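Call for participants: outdoor camera and controller comparison, Drirer site 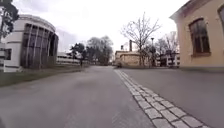 Another site user, on reading the draft of this call, asked why anyone should trust a test run by the people who bought the kit. Fair point. It is the reason we want outsiders.

We are comparing two navigation cameras, the Drestari and the Crenshaw, each paired with the Vollero controller. Both makers say their camera tells asphalt from stone setts in flat light. We have read the brochures and remain unconvinced.

What you would do: follow a small wheeled robot at walking pace over mixed paving, press a button whenever you think it has misjudged the ground, and fill in a short form after each run. You will not be told which camera is fitted. There are 72 runs in all, and each participant takes 2.

You need to be over 18 and able to walk outdoors for an hour. Experience with robots is no advantage. People who work for any of the suppliers cannot take part.

Runs take place in February, in most weathers. Bring a coat. We pay 100 pounds per participant, whatever you conclude. All results will be published, including any that make the purchase look foolish.

Apply in writing to the Drirer site office by 1st November, stating any link to the suppliers.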